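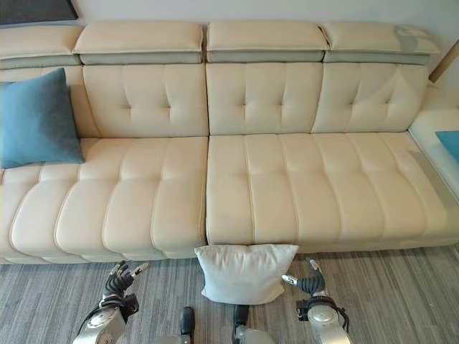 White pillow on floor gets merged with cream sofa in instance mask, grasp planner returns no pair

Ternevero

Task is a tidy-up routine on a humanoid with two five-finger hands. The robot walks up to a sofa, finds loose pillows on the floor, picks each one up with both hands and puts it on the seat. Perception is an RGB-D instance segmenter on the head camera, masks projected into the point cloud, then the cluster goes to the Lukoševičius bimanual planner, which wants a closed outline and two opposing contact patches.

Blue pillows on the seat segment without trouble. The white pillow leaning against the base of the sofa doesn't. The mask starts on the pillow, runs up over its top edge and takes in a large part of the seat front. The cluster that should be a flat square comes out as an L shape, and the planner rejects it with NO_OPPOSING_PATCH. If I force a bounding box around the pillow by hand, the planner returns a valid pair and the arms move to pregrasp as expected, so I don't think IK or reachability is the problem.

The wrist cameras are running too but are not used for segmentation at the moment. They only feed a contact check once the fingers close. 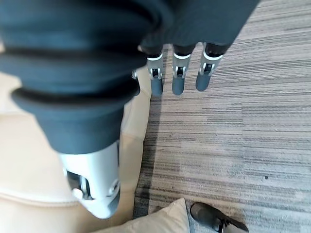 Wrist camera, fingers over the carpet next to the sofa front.

In a test of 36 approaches with the pillow leaned against the sofa, 17 gave a usable mask. The rest merged. Moving the pillow forward onto open carpet fixes it, but the routine has to cope with a pillow wherever it has been dropped.

Things I have tried:

Raising the mask score threshold. Merged masks score as high as the good ones.
Locking exposure so the leather doesn't clip. Slight improvement on the highlights, no change in the merging.
Depth edge filter with the default kernel. It cuts the seat away from the backrest, which I don't need, and leaves the pillow attached to the seat front. 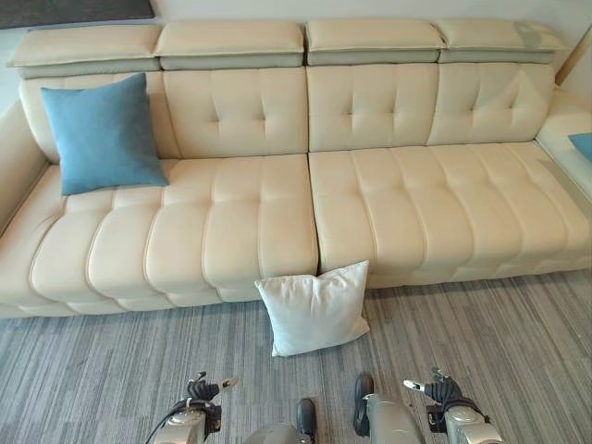
Head camera, white pillow between the hands. The top edge of the pillow is where the mask leaks.

Is there a standard way to separate two touching objects of nearly the same color when one leans on the other? I would prefer not to retrain.

Proltex

Retrain. Add more white-on-white samples to your set and the problem goes away. We had the same with towels.

Ledum

You don't need to retrain for this. Color is giving you very little, so use geometry, but not with a depth edge filter. A leaning pillow touches the sofa along its top edge, and at the contact the depth step is close to zero. An edge filter looks for a step and finds none.

What does change there is the surface normal. The pillow face is tilted back and the seat front curves outward, so the normals disagree on either side of the contact line. Steps that work for me:

1. Fit the floor plane first and remove it.
2. Compute normals on the remaining points inside the mask, with a neighborhood radius smaller than the pillow's thickness. Too large a radius smooths across the contact and you are back where you started.
3. Region-grow from a seed low on the mask, just above the floor line. Stop on normal deviation, not on distance.
4. Reject any region whose extent exceeds your largest known pillow.

Step 4 looks crude, but it also catches the L-shaped clusters before the planner sees them. On channel-stitched upholstery the seat front breaks into several small regions, which helps, because none of them can absorb the pillow.

Also check your cluster cap. Some pipelines downsample to a fixed count before computing normals, and a merged cluster then has too few points left on the pillow itself.

Ternevero

The cap was part of it. It was set to 3680 points per cluster, and the sofa was taking most of them. I moved the downsampling to after the region growing and set the normal radius as described. The leaning cases now split cleanly in simulation replay. Processing went up to 900 ms per frame, acceptable here because the robot is standing still when it runs.

Remaining issue is placement. The planner picks the end of the seat by the armrest as free space, and its clearance test ignores anything already there that extends past the front edge.
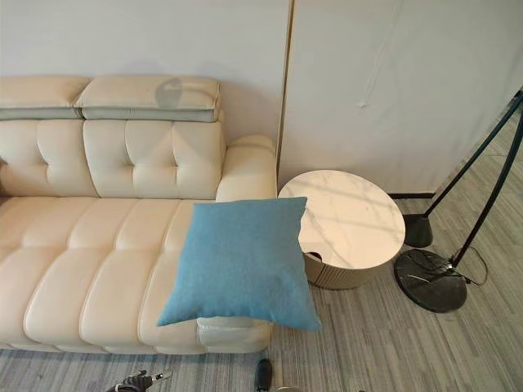 Ledum again: the clearance test is probably run against the seat plane only, so an overhanging corner drops out of the check. Build the occupied footprint from the full pillow cluster, project it along gravity, and clip to the seat polygon afterward. If you clip first you lose the overhang. Inflate the side table and lamp as separate obstacles for the arm path — they should not be in the placement map at all.

For the 900 ms, crop the cloud to the dilated mask before computing normals. Most of that time is likely being spent on carpet.

Proltex

Still think more data is the simpler fix, but the gravity projection is right.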